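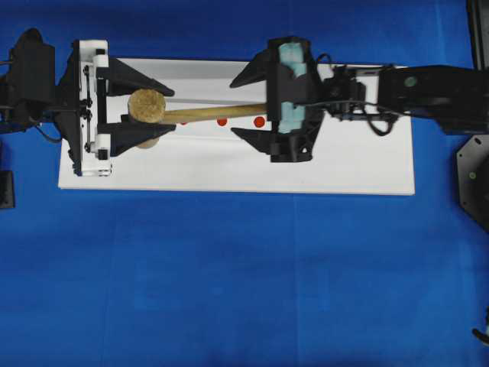 Wooden mallet over the white board, blue tabletop.

Seat Cover Fitter / Bench Hand – Pliter Auto Interiors, Grornon

Full time, 40 hours. Start in May if we can, sooner is better.

We make and fit seat covers. Cars, pickups, vans, the odd motorhome. Covers are sold under our own name and under the Stindow line, which is the heavier one for work trucks. Orders have gone up a lot over the winter and we are short one pair of hands, possibly two. So, hiring.

What the job is

Mornings mostly bench. Checking cut sets against the order sheet, matching left and right, bagging hooks and straps, boxing up. Afternoons mostly fitting, customers come to the shop on Krishnan Road and wait or leave the car. A full set front and rear takes a good fitter most of an afternoon on a big truck, a lot less on a hatchback. Nobody expects you to be quick in the first month.

You will also:
Take headrests off and put them back on the right way round (you'd be surprised)
Answer the phone when the desk is busy
Help measure up new models when one comes in
Write up returns – what came back, what was wrong with it, whose mistake
Sweep

We have 342 patterns on file right now and add to them all the time. You do not need to know them. You do need to read a label carefully, because a two-door and a four-door of the same truck look the same folded in a bag and they are not the same.

What we need from you

Driver's license, clean enough for our insurance
OK with kneeling, reaching, getting in and out of back seats all afternoon
Able to lift a boxed set. The Stindow sets are heavy.
Careful around side airbags. We train on this and there is a short check at the end of training. No pass, no fitting, you stay on the bench till you do.
Polite to customers, including the ones with dog hair

Nice but not needed

Upholstery, sewing or trim shop work. Body shop also fine. Any second language. Knowing how seat heaters are wired.

Pay and the rest

Hourly, paid every two weeks. Rate depends on experience, we will tell you the number on the first phone call so you dont waste a trip. There is a $300 tool allowance after your trial period and the tools are yours to keep. 14 paid days off in the first year, plus holidays. Staff price on covers and floor liners, family too within reason.

Hours are 8:00 to 4:30 with a half hour for lunch. Sometimes a late finish if a customer's car is half done – we pay it, and you can say no if you have kids to pick up, just say so early in the day.
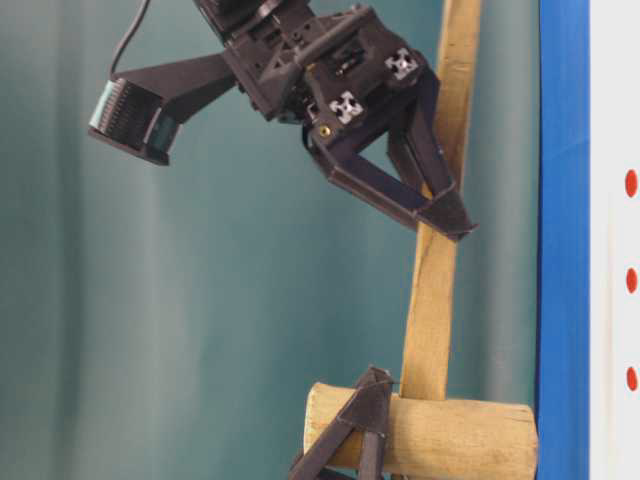
One of our current fitters, asked what to put in this ad, said to warn people about the rear benches. Fronts you can learn in a week, according to the same fitter, but a split rear bench with a fold-down armrest will make you want to quit at least once, and after that it gets easier. Also said to bring knee pads.

Knee pads are supplied by the way. Bring your own if you are picky.

Trial period

First two weeks paid as normal. You start on the bench and sit in on fittings, then do fronts with someone next to you, then rears. If it is not working out for either side we talk about it at the end of week two. No hard feelings.

Where

Pliter, Krishnan Road, Grornon, behind the tire place. Entrance is round the side. Parking for staff along the back fence, not in the customer spots please. Bus stops at the end of the road but the early one is not relaible.

How to apply

Drop off a resume at the counter or use the Jobs form on this site. A page is plenty. Tell us:
What you have worked on, with your hands, paid or not
When you could start
Whether you want the full 40 or would consider less (we might split the job)

No cover letter needed. If you call, call after 2:00, mornings are busy and the phone gets missed. We reply to everyone, might take a few days.

Agencies – no thank you.

Ad stays up until the job is filled.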